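Chapter 5 Tool Flanges, Tool Frames and the Morning Check

I learned about tool frames the expensive way. My first real job was at a small company called Clarnura, and on my second Wednesday there I drove a perfectly good gripper into the edge of a shelf at walking speed. The program was fine. The joints were fine. The arm went exactly where I had told it to go, and the trouble was that I had told it the tool was 40 mm shorter than it was.

So before we get to programs, we're going to spend a whole chapter on the last few inches of the arm. I know, it sounds dull! But most of the service calls I took over the next few years started right there, with a loose bolt or a number somebody typed in before lunch and never looked at again.

Let's get some words straight first. The flange is the round plate at the end of the wrist where you bolt things on. The flange frame is a set of three axes with its origin at the center of that plate, and the arm's controller works out its position from the joint angles. The tool frame is a second set of axes, and you choose where it goes: the tip of a screwdriver, the spot midway between two fingers, the middle of a suction cup. The numbers that get you from the first frame to the second are called the tool offset. There are six of them, three for distance and three for rotation, and people are usually careful with the first three and sloppy with the rest.

We'll do the setup in simulation before anybody touches hardware. Our practice cell is a kitchen storage task I call Rokanis, and you'll be living with it through the end of the chapter.
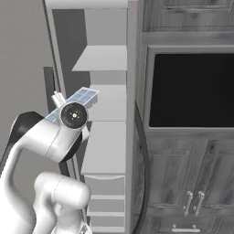
Figure 5.1 The simulated arm in front of the shelving, with the round flange and its bolt holes facing the viewer.

Take a minute with the wrist in Figure 5.1 before you open the model yourself. The bolt holes matter more than they look. On a real arm, a tool can often be mounted turned by one hole position, and it will sit flat and feel tight and be completely wrong. My old supervisor, Danica Stan, put a stripe of paint across the joint between flange and tool on every arm she looked after. If the two halves of the stripe didn't line up, you stopped and got a wrench.

Here's the order I use when I set up a tool, in simulation or out of it:

1. Clear any old tool offset and confirm that the controller reports the flange frame.
2. Enter the distances from the tool drawing, then the rotations. Save under a new name.
3. Move to an open spot and rotate about the tool point, one axis at a time, at low speed.
4. Watch the tip. If it wanders, go back to step 2.
5. Bring the tool up to the shelf, stop well short, and compare the reported position with the one you expected.

Step 3 is the one students skip – and it catches nearly everything. With a good offset, the wrist swings around and the tip stays put. With my Clarnura offset, it would have drawn a nice fat arc in the air and saved me a very awkward phone call.

Section 5.1 works through the six numbers by hand. Bring a ruler.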